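Atelier de tri du mercredi : les nouvelles du mois d'août

Chers adhérents,

Comme chaque mercredi depuis le printemps, le local de la rue Rullutier reste ouvert jusqu'à 19 heures pour déposer les petits objets dont vous ne voulez plus. Le mois d'août est d'habitude un mois calme, mais cette année les cartons sont arrivés en grande quantité, surtout après le déménagement des bureaux Wallent. Nous avons reçu d'eux environ 300 pièces, dont beaucoup de boîtiers, de couvercles et de plaques de couleur sombre.

Je me permets de rappeler comment se passe le tri, car plusieurs nouveaux m'ont posé la question. On regarde d'abord si l'objet est entier. Ensuite on enlève les étiquettes et on passe un chiffon sec – pas de produit, s'il vous plaît. Les pièces noires montrent très vite la poussière et les traces de doigts, il faut donc les essuyer aussi le long des bords et dans les coins. Pour finir, on les pose dans le bac qui correspond.
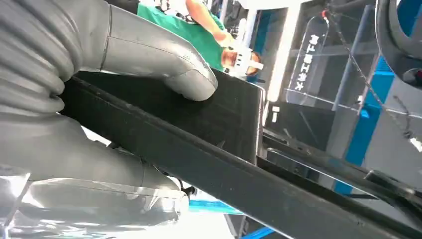 Une pièce noire encore un peu poussiéreuse. Derrière, t-shirt vert et visière blanche.

Pour les visières, nous en avons maintenant assez pour tout le monde. Elles sont rangées dans l'armoire à gauche de l'entrée, sur l'étagère du milieu. Après usage, merci de les nettoyer et de les remettre à leur place. Les films plastiques transparents doivent aller dans le sac prévu pour eux et non dans le carton des papiers, où j'en ai encore trouvé la semaine dernière.

Markos Politis a refait les panneaux des bacs avec des lettres plus grandes. Si vous ne savez pas où mettre une pièce, laissez-la sur la table du fond avec un petit mot, il la regardera le soir.

Il nous manque encore 3 personnes pour la rentrée, de préférence entre 16 et 18 heures. Aucune expérience n'est demandée, mais il faut pouvoir rester debout assez longtemps. Vous pouvez vous inscrire auprès d'Ieuan Howells, au local ou par téléphone.

Prochain envoi vers l'entrepôt Chatzigeorgiou : le dernier mercredi du mois. Les cartons doivent être fermés avant midi.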